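Subject: Re: Limescale on tumblers and the Zostville water
From: Teodoro Macaraeg
Date: Aug 17, 2002

Hello all, and sorry for the slow answer, we have had my sister's family to stay and the kettle has hardly been off.

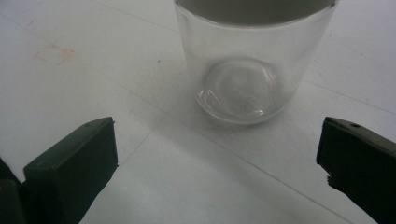

1. On the cloudiness

Molefe wrote:
> Since May every glass in the house comes out with a white bloom on it.
> I have tried two kinds of salt in the dishwasher and no luck. Is it
> the new supply, or is it me?

I don't think it's you! We had the same when Gosent Road was switched over to the Folleck borehole. A thick-bottomed tumbler is a good one to judge by, as the curve of the base catches the light and any film there shows first. Try a soak in plain white vinegar and warm water for 10 minutes, then a good rinse. If it clears, it was lime. If it stays milky I'm afraid the glass itself is etched, and no amount of rubbing will bring it back – I lost most of my mother's set that way and was quite put out.

2. On the hardness setting

Do look in the back of your booklet. Ours was set for soft water and I had to turn it up to 12, with a torch in my teeth. You will get through more salt, but the rinse aid can come down a touch.

If anyone wants the test strips I still have a packet, just ring 2453 of an evening and let it ring, I am often out with the beans.

All the best to everyone,
Teodoro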